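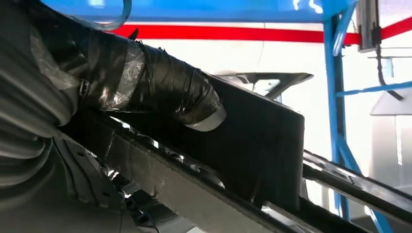
A dark rectangular panel, held at a slope.

Quieter evenings in the Arumugam Room

Anyone who has sat through a supper in the Arumugam Room knows the trouble. It has a hard floor, plaster walls, a high ceiling and one long row of windows. With ten people in it the room is fine. Once it fills up, everyone talks a little louder to be heard over everyone else, and by dessert the people at the far tables have given up and are just smiling at each other.

Complaints about the noise have been coming in to the Perndale office for years. They went up after the carpet was taken out. The carpet was worn through and had to go, but it was soaking up more sound than we realized. In November we asked people who use the room what they would change first, and the noise came ahead of parking, heating and the kitchen door that sticks.

Work on the room is now set to begin on 3rd May and will take four weeks. The room will be closed for that whole time. The rest of the building stays open as usual, including the front office, the small meeting rooms and the kitchen.

What is being done

Sound panels are going up on the two long walls and across part of the ceiling. There will be 62 of them in all. They are being made by Balletti, who also did the music rooms at the middle school. The wall panels start above shoulder height so they won't get bumped by chairs or picked at by small children. The ceiling ones hang a few inches down on wires.

Panels like these work by letting sound in and not giving much of it back. When someone speaks in a bare room, the sound bounces off the walls and floor and keeps arriving at your ear after the person has moved on to the next word. The words smear together. Soft, thick material shortens that. You still hear the person, but you hear them once.

They will not keep sound from passing between rooms. If the dance class is on next door, you will still hear the dance class. Stopping that would mean building a second wall, and we priced it and put the idea away.

We looked at two cheaper choices before settling on panels. Heavy curtains would help on the window side, but they would also make the room dark in the afternoon, when the painting group needs the light. Felt pads under the chair legs do help with scraping. We are buying those anyway, and they will be on every chair when the room reopens.

What it costs

The full price for the panels, the wire, the fittings and the labor is $3520. Of that, $3000 comes from the building fund. The rest was raised at the spring plant sale, so thank you to everyone who went home with more tomato seedlings than they had planned on.

Color

The fabric is called Kondholm and comes in several shades. We had samples pinned up by the front desk for a while, and people left notes. Oatmeal got the most votes and will go on the walls. The ceiling panels will be white to match the paint. One person asked for orange. We did think about it, but the walls have to get along with weddings.

Please don't tape, pin or staple anything to the panels once they are up. The fabric snags easily, and tape leaves a mark that does not come out. New picture rail is going in below them, with hooks, and you can hang banners and posters from that. If you need more hooks than you find there, ask at the office.

Where your group will meet

Bookings during the closed weeks have been moved as follows.

The morning stretch class goes to the upstairs studio. There is an elevator at the back of the building for anyone who doesn't want the stairs.

The painting group will use the garden room, which has good light but fewer tables. Bring a board to lean on if you have one.

Choir practice moves to the Perndale library annex, at the usual time. The piano there was tuned over the winter. Please use the side door, and park on the street side so the library van can get in and out.

The monthly supper is skipped once and returns when the room does.

Private bookings have all been contacted. If you had the room for a party or a meeting and have not heard from us, call the office, because it means we have the wrong number for you.

Hearing loop

The old hearing loop has never worked well near the stage. While the ceiling is open to the installers, the wiring will be checked and the amplifier replaced. If you wear a hearing aid with a T setting and would be willing to sit in different spots for half an hour and tell us what you can hear, we would like to have you there for the test. Coffee is provided.

Questions

Yesenia Chávez is looking after the project and can be reached through the front office. She has a spare fabric sample if you want to see the color in daylight, and a drawing that shows where each panel goes. She would also like to know who has the long stepladder, which was signed out in the winter and has not come back.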